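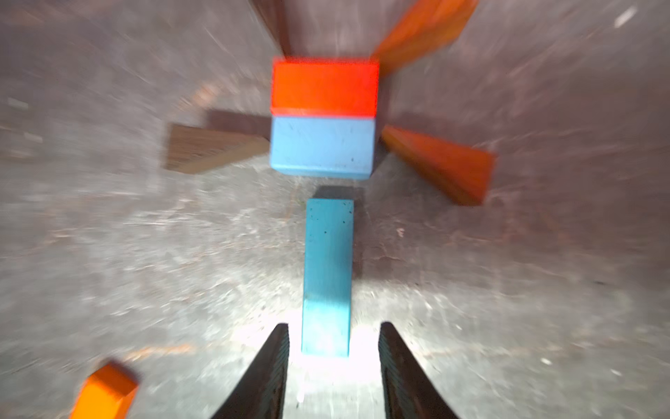

Print this page | E-mail this page
14 shares | 3 comments

Week 3: Estimating, or how to be wrong on purpose

Reading: the Orellana packet, first half. If you skipped it, sit near someone who didn't.

Last week we dealt with measuring. This week we deal with what people do in place of measuring, which covers most of adult life. An estimate is a number you are willing to say out loud before you know the answer. A guess is the same number with nothing behind it. The difference is whether you can show your steps when somebody asks, and in this class somebody will ask.

Start with the flooring problem from the packet. The Londix building has a ground floor nobody has measured since the last renovation, and the owner wants to know how many tiles to order. One student paced it off and got 1,993. Another worked from the old plan and got 2,236. Both were very sure of themselves. Your job is to say where the gap came from before you say who was right.

Usual suspects:

- Pacing. Your stride gets shorter when people are watching.
- The plan shows walls as lines. Walls have thickness, and tiles don't go under them.
- Breakage. Cut tiles leave scraps, and the scraps are never the shape you need next.
- Rounding up at every step. Do it once, at the end. 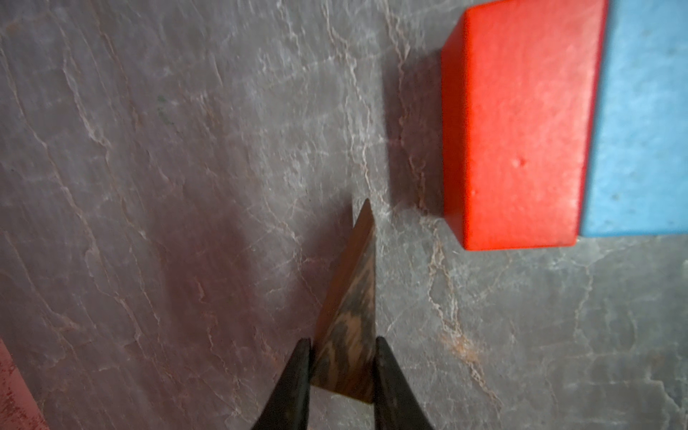 Gray veined marble pattern with a triangular wooden block.

Triangles come next, and they cause more trouble than they should. A room with one slanted wall is a rectangle plus a triangle, or a rectangle minus one. Either works. Half of you will forget to divide by two, and your tile order will be generous.

The method, for your notes: split the floor into shapes you can name, estimate each one, write down a low figure and a high figure for each, then add the lows and the highs separately. You end up with a range. People dislike ranges — they look like you haven't finished — but a supplier can work with one. The Cenent worksheet has a column for each. Use both columns. The wide one on the right is for your reasoning, and "seems fine" does not count as reasoning.

For Tuesday: do problem 3 on the worksheet, then repeat it using the Farkisix price list. Bring the range, the steps and a pencil with an eraser that still works. Calculators stay in your bag until the second half of class. Late work goes in the tray by the door, where I will estimate when to grade it.

Print this page | E-mail this page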